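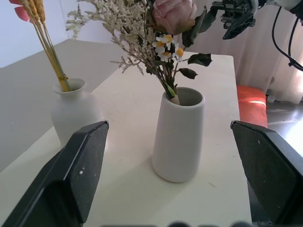 Photo : rédaction

À Flevdale, l'ancienne filature a rouvert en février, et depuis, les habitants ne savent pas encore comment l'appeler. Les plus âgés disent toujours « l'usine ». Les autres ont adopté Stirnari, le nom que les architectes ont donné au projet et qui est écrit en petites lettres au-dessus de la porte côté canal.

Le bâtiment compte 3 545 mètres carrés, dont 1 840 sont occupés par des logements. Le reste se partage entre neuf ateliers, une bibliothèque de quartier et une cour que l'on peut traverser jusqu'à 22 heures. Les murs de brique ont été gardés presque partout, avec leurs réparations de différentes époques. Seule la toiture est neuve – on le voit depuis le pont, où sa couleur trop claire surprend un peu.

Je trouve l'escalier central très réussi. Il est large, il reçoit la lumière du nord, et on s'y arrête volontiers pour parler. Les couloirs des étages me convainquent moins : ils sont longs, bas, et l'acoustique y est dure. Deux logements donnent directement sur la rampe de livraison, ce qui me semble une erreur de plan. La seconde tranche, de l'autre côté de la cour, attend encore son permis de construire.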